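5.3 Loss of tracking during two-operator trials

Of the 65 two-operator trials recorded at the Eynon site, 12 were rejected during processing. Nine of the rejected trials shared a single fault: the estimated position of one gripper moved suddenly while the gripper itself was held nearly still. The remaining three were rejected for incomplete files and are not considered further in this section.

The fault was first reported by Arwel Ellis while replaying trajectories on the Keklow arm. In one replay the arm drove its fingers toward the table at a speed well above the limit set for the task, and the operator pressed the emergency stop. No injury occurred and the arm was not damaged. All replay work was suspended on the same day, and the log files were passed to Meirion Penry for review.

The review compared the recorded paths with the motion sensor data stored by each hand-held unit. In every one of the nine trials, the motion sensor showed slow and steady movement through the period in which the visual estimate jumped. The jumps were therefore assigned to the visual tracking stage of the Astaro software and not to the operators. The largest single jump was 55 mm, recorded between two consecutive camera images.

Two conditions were common to the affected trials. First, the work surface had been covered with a plain, pale sheet, which gave the tracker few fixed points to follow. Second, the other operator's hand and gripper were in view and moving. With little detail available on the table, the tracker appears to have treated points on the moving gripper as part of the fixed surroundings — an error that the confidence score did not reveal. The score remained above the acceptance threshold in seven of the nine cases, and these trials passed the automatic check without a warning.

Figure 4. Two-operator work on the covered table, viewed from one of the hand-held grippers. The second gripper is at upper right.

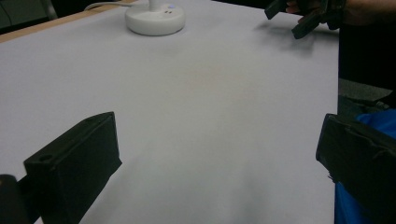 A further weakness was found in the replay procedure. The Plenora controller checked that each target position lay inside the permitted work area, but it did not check the distance between one target and the next. A sudden jump that began and ended inside the work area was accepted as a valid command. The speed limit was applied only to paths created by the planner, and recorded paths were sent to the arm without it.

Three changes were made before replay work resumed. A limit on the step between consecutive targets is now applied to all paths, whatever their source. Visual estimates are compared with the motion sensor data, and any trial in which the two disagree is held for manual review. Finally, the plain covering has been replaced with a printed one for all two-operator trials. The affected trials were removed from the training set and were not repaired, as the true gripper path could not be recovered with enough accuracy.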